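Garnen Workshop -- Pre-Purchase Inspection Checklist, Hand-Held Gripper Stations
Filled in by: Abdelkrim Cherkaoui, equipment planning
Date: 25 May 2026
Purpose: to decide what we repair, what we replace and what we add in the October budget

Marks used: OK / Watch / Buy / Ask supplier. Please write your comment under the item and do not change the mark of another person without speaking to them first.

1. Table and work surface
Mark: OK
The table stays. Clarkix offered us a new one with adjustable height for $639, and I agree it is a nice table, but the present one is large enough for the household tasks we have planned. The cable hole at the back right is small. If we buy thicker cables later, we must measure it before.

2. Cable routing from the grippers
Mark: Buy
This is my main concern at the station. During the plastic wrap task, the cable of each gripper goes down over the side of the table, the left one over the front edge and close to the forearm of the operator. A sleeve can catch it, or a knee. I ask for cable guides on both sides, and also a soft edge cover where the cable bends. Grumard sells a set for $58 per station. I consider this a safety purchase, so it should not wait for October.
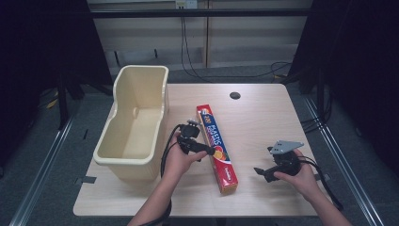 3. Stands and floor rails
Mark: Watch
The legs of the stands are on carpet, which hides small movements. Please check each leg by hand at the start of the shift. The rails on the floor are a trip point for visitors more than for us, because we know them. I would like bright marking on the rail ends. The price is small and can come from the consumables line.

4. Power at the back wall
Mark: Ask supplier
The outlet strip is mounted high and the cables come down the wall from it. I do not find this dangerous, but every new device will add one more hanging cable. Before we order anything which needs its own power supply, the electrician must tell us the load that is permitted on this strip. I have sent the question and have no answer yet. Until then, no extension leads on the carpet, please.

5. Task objects and bins
Mark: OK
The bins are cheap and we can replace them at any time. For cartons with a cutting strip, such as food wrap, check the strip before use and cover it with tape if it is exposed. I propose to buy these items in one order per quarter instead of every week -- the delivery fees last year were higher than I expected.

6. Gripper fingers, wear and replacement

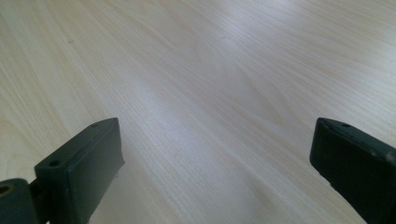 Spare fingers are the line where our budget was most wrong. We planned for one pair per station per year and we did not keep any on the shelf, so when one finger is rejected the whole station must wait for the post. On this inspection I noted light grey scuffs at a worn corner far back on the right finger, near to the joint and away from the tip. I would not reject the finger for this, but I mark it Watch and I want the same corner looked at every month. Queiroz quoted $567 for a box of 18 fingers, without tax. I recommend one box now. Please confirm with them that the recesses in the top of the finger have the same spacing as ours, because their drawing does not give this measure.

7. Opening and closing
Mark: Ask supplier
Check by hand, with power off: fingers open fully, close evenly, no grinding noise. Check the pivot holes in the linkage for play. We have no limit value for the play, only our feeling, and this is not good enough for a purchase decision. I have asked Queiroz for a number in millimetres.

8. Operator comfort
Mark: Watch
The weight of a gripper is acceptable for a short session. For longer ones I would like us to try a wrist support before we buy it for everybody. Two loan sets would be sufficient. Operators should write any pain or numbness in the station book on the same day, also if it goes away.

Orders requested now: cable guides and edge covers (item 2), one box of fingers (item 6).
Held for October: wrist supports, any device with its own power supply.
Not requested: new table.

Comments from the second reader go under each item, with initials. I need the signed copy back before the orders are placed.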